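Seal trials, Drekora lid stock, second go. December, started 7:40 am 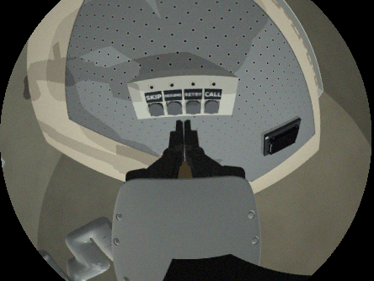 Button plate, left to right: SKIP, RESUME, RETRY, CALL

Picking up from where Bello left the small sealer last night. He had it set for the old lid stock and wrote the settings on the back of a carton flap, which is now taped inside the cabinet door. Please leave it there until I copy it over.

Aim today: find out if the Drekora lid will hold on the Shojaei trays without turning the heat up so far that the flange goes soft. Trays are the deep ones for the Holville kitchen (soup portions, two compartments). They want a lid a line cook can peel with wet gloves on, in one pull. Last month's samples tore at the corner and half the film stayed on the tray. Marlene still has the email, not a happy one.

Setup
Upper plate only, lower plate off. Rubber nest is the newer one, hard corners. Water fill instead of soup to start with. Let the sealer sit a good while before the first tray, didn't do that last time and the first few were junk.

Run A. Short dwell, pressure as Bello had it. 24 trays. Looked fine coming off but squeezed them and got beads of water at the bridge between the two compartments. Not every tray. Outer edge all good. So the bridge is the weak spot, same as before. Marked the leakers with a dot on the tab, they're in the gray tote.

Run B. Same heat, longer dwell. 18 trays, then ran out of the cut lids and had to go find Golshifteh, who had the rest of the roll. Bridge better. Peel heavier than I'd like, my thumb got sore. The lid whitens nicely at the seal so you can see where it took. On a couple of these the white band is thin on the hinge side. Nest not sitting flat? Slid a strip of paper in on that side and it pulled out with almost no drag. The other side grabbed it. So, nest not flat.

Took the nest out. Dried sauce under one corner!! From the Plenska job I guess, the tomato one. Scraped it, wiped it, put it back. Paper strip now grabs the same all the way around. Annoying — this means Run A is probably worthless and I should not quote it to anyone.

Run C, after cleaning. Back to the short dwell, to be fair to it. 26 trays. Squeeze test fine, bridge fine. Peel much nicer, one pull, clean tab to far corner. Hamidreza came by and peeled three with wet gloves and said it was easier than the lid they buy now. He also said the tab is too short, and he's right. Will ask if the die can take a longer tab on the next cut.

lunch

Run D, real soup (lentil, thick, from the test kitchen, thanks Mehrangiz). Filled hot. Harder to keep the flange clean than I thought, the ladle drips right on the bridge. Wiped half of them before sealing and left the other half as they were. Unwiped ones leaked where the drip was, no suprise. Wiped ones held. Put them all upside down on paper towel in the walk-in, will look in the morning. Do not move the rack pls.

Also the lid domes a bit on the hot fill and then sucks down as it cools. Looks kind of sad but seal was okay on the ones I checked. Ask Marlene if Holville cares about looks, they stack these in a drawer so maybe not.

Roll usage: core had roughly 33 feet left on it when I quit. Enough for one more day if we don't waste any. Golshifteh is asking for a second roll from the same lot, so we aren't changing two things at once.

To do
- copy Bello's settings off the flap into the binder
- add "pull nest, check underneath" to the changeover sheet, before heat up
- repeat Run B dwell with the nest clean, for comparison
- drip problem: Mehrangiz thinks a narrower spout on the filler, she has one from the sauce line we can borrow
- freezer set. Have not frozen any yet and they will definately freeze them
- longer tab, ask about the die
- check the upside down trays first thing

Left the sealer off at the wall, plate still warm at 4:50 so the guard is down. Leakers in the gray tote are for Bello to look at, don't toss.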